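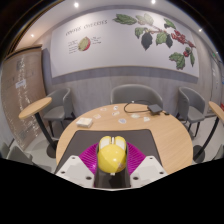 *Round table, meeting corner*

## Suspended sentences: does anyone believe in them any more?

**clem_fairweather**

Quick one before work. Sat in the public gallery at Merrick magistrates last month, first time in years. Bloke up for his third burglary. 16 weeks, suspended, plus 200 hours unpaid work. He was grinning before the chair had finished speaking. His mate in the gallery did a little fist thing.

Now I'm not a hanger and flogger. But if a sentence is "prison, except not", what does the chap whose shed and kitchen got done over make of it? He was there. Grey in the face. Left without a word to anyone.

Isn't a suspended sentence just a warning with a bigger number on it?

---

**oluf_n**

No. It's a sentence hanging over you. Breach it and you go in, that's the default. Plenty of people have gone in.

You saw one man grin. I'd grin too if I thought I was off to prison and wasn't. Relief isn't contempt.

---

**Leo Carrillo**

Default on paper. I did duty solicitor work for years and I can tell you what breach hearings look like. Missed appointments, bad bus service, a sick note, "one more chance". Some of that is right and proper btw. I asked for the one more chance myself, it was my job. But clients knew. They'd say to me "they won't do it though will they" and mostly they were correct.

---

**oluf_n**

Mostly for missed appointments, yes. For a fresh offence it's a different picture and you know it

---

**Leo Carrillo**

Different, fine. Not as different as the public would think when they hear the word imprisonment read out.

---

**si-eun**

Victim's side here, sort of. My mum's flat was burgled and the lad got a suspended. Nobody explained it to her. She got a letter which said "custodial sentence" in one line and "suspended" in the next. She thought he'd been locked up and then let out. When she saw him outside the chemist she rang me in tears convinced he'd escaped.

I don't even know that I wanted him in prison. I wanted her told properly. In ordinary words, before she bumped into him.

---

**clem_fairweather**

@si-eun that's awful. And sort of my point, words in court should mean what they mean outside it. If it's unpaid work call it unpaid work.

---

**Nicanor B.**

Long reply typed on a phone, sorry.

Supervised unpaid work for a good while. The hours are real when they're run properly. Digging out a churchyard in January in the rain is not nothing. The trouble is when it isn't run properly. Van doesn't turn up, no supervisor, everyone signed off for the day and the hours credited because it wasn't their fault. Which is fair to them! But then 200 hours isn't 200 hours and everyone on the job knows it, and the ones who were trying feel like mugs.

Last area I worked in brought in a check-in app (Stullix) that was meant to sort this. Told you who had turned up. Did not produce a van.

So I'd say Clem is cross at the wrong bit. Fix the doing of it. The sentence itself is alright

---

**clem_fairweather**

Can't I be cross at both

---

**Nicanor B.**

You can. Prison for 16 weeks though, what happens in it? He's out at half way or sooner, lost his room, lost the job if he had one. I've had lads come to me after a short stretch and they were harder work than before it, every time.

---

**clem_fairweather**

For those weeks he isn't in anyone's kitchen. That counts for something and it always gets skipped over. The man in the gallery would've had a quiet couple of months.

And third time!! At what point does the court say we meant it the last 2 times?

---

**oluf_n**

Was he in breach of an earlier suspended? If he was then they'd have to deal with that as well, and say so out loud. Did they?

---

**clem_fairweather**

Couldn't hear half of it tbh. Glass screen, and the legal adviser mumbled. There was something about a previous order being completed.

---

**oluf_n**

Completed. So he did the last one. Rather changes it no?

---

**clem_fairweather**

He did the last one and then burgled somebody. Doesn't change it as much as you'd like.

---

**Leo Carrillo**

Both of you have half a file. Sentencing remarks ought to be written down and handed to the victim the same day, 2 paragraphs, done. Would cost next to nothing. Crown court remarks get published now and then if the case is big, magistrates' hardly ever. So people go off a grin and a mumble.

---

**si-eun**

Yes to this. Mum still has the letter in the drawer. I'd have swapped it for two plain paragraphs.

---

**Nicanor B.**

Agreed. On shift in ten mins, will look in tonight. Clem, go and sit in on a breach hearing if you get the chance, they're usualy first thing.

---

**clem_fairweather**

Might do. Still think he should of gone in.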